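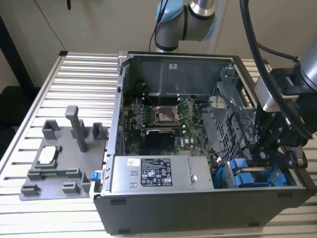
Two arms, one old desktop: my gallery from the Wuvov bench kit

Posted Aug 26, 2021

I've had the Rulla kit from Wuvov set up in the back half of my shop in Plumonmont since July, and enough of you have asked what it's like to live with that I'm putting up a page. Fewer specs, more of what the work looks like when you're standing next to it. I repair and part out office computers for a living, so that's what it gets fed. If you build drones or sort candy with yours, your opinions may be very different from mine (please write in, I'd love to see the candy).

The kit is the pair of arms, the controller, the grippers, and the Tamiru software that ties it all together. I paid for it myself. You supply the table and the patience.

Side panel off, tower on its side

I start every job this way, with the case lying across the slotted table and the open side up. The slots are a big part of why I like this table. You can clamp to it anywhere, and when I want the case a hand's width over, I just move it. The gray tray on the left is a 3D-printed fixture, and it's the piece that visitors always pick up first. A part comes out of the machine and it gets a known place to sit, so the arm can find it again. That little frame with the open center is shaped like a seat for a processor, and the CPU socket on this board is sitting empty with its silver frame showing.

My advice if you're new: print your own trays early. The file set that ships with Rulla is fine as a starting point, but I redid mine before I'd finished my first box of printer filament, and the arms got a lot less fussy. Keep the posts and blocks chunky too. Skinny ones snap and then you're hunting for gray plastic on a gray floor!

Working around the drive cage

Now for the part I bought it for. Big flat motherboards are easy, with lots of open space and everything facing you. Cables are where these kits earn their money or don't. They flop, they spring back, they hide behind sheet metal, and a routine that went perfectly on one case can be hopeless on the next one because somebody at the last office tucked a wire the other way.

I run the grippers slow for this. There's a speed slider in Tamiru and the default is much too brave for my taste, so I save a separate profile for anything with a cable in it. The narrow fingers are the ones to get. The wide pair looks sturdier in the catalog, but I could never get them down next to a drive without leaning on something, and I swapped them out inside the first week.

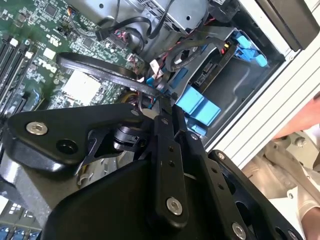
The other setting worth your time is grip force. Wuvov gives you a scale from zero to 800 with no units on it, which drove me nuts, and the manual just says to "adjust to suit." For flat cable I've landed on 70. At 200 I was leaving marks on the jacket, and I don't want to hand anybody a cable with tooth marks in it. Your fingers may have different pads from mine, so creep up on it from the low end and give the cable a gentle tug by hand before you trust it.

I also keep a hand close by. Wuvov says the arms are fine to work beside at low speed and I've had no trouble, but know where your stop button is, and keep sleeves and lanyards out of there.

What I'd change

The arm cables are stiff and they hang where they like. I'd gladly pay extra for proper clips. Tamiru forgets my camera layout every time it updates, which is small but it happens a LOT. And the quick-start booklet assumes you already own every hex key ever made.

So is it worth 1596 dollars? For me, yes, with the warning that it took about a month before it was any real help. It's slower than I am on a single machine. On a shelf full of the same model, where I can teach it once and keep tweaking, I really enjoy having it there, and my wrists are happier for it.

If you want my tray files or the slow cable profile, leave a comment with which Rulla version you have. The old controller needs a different export and I'll have to dig that one out.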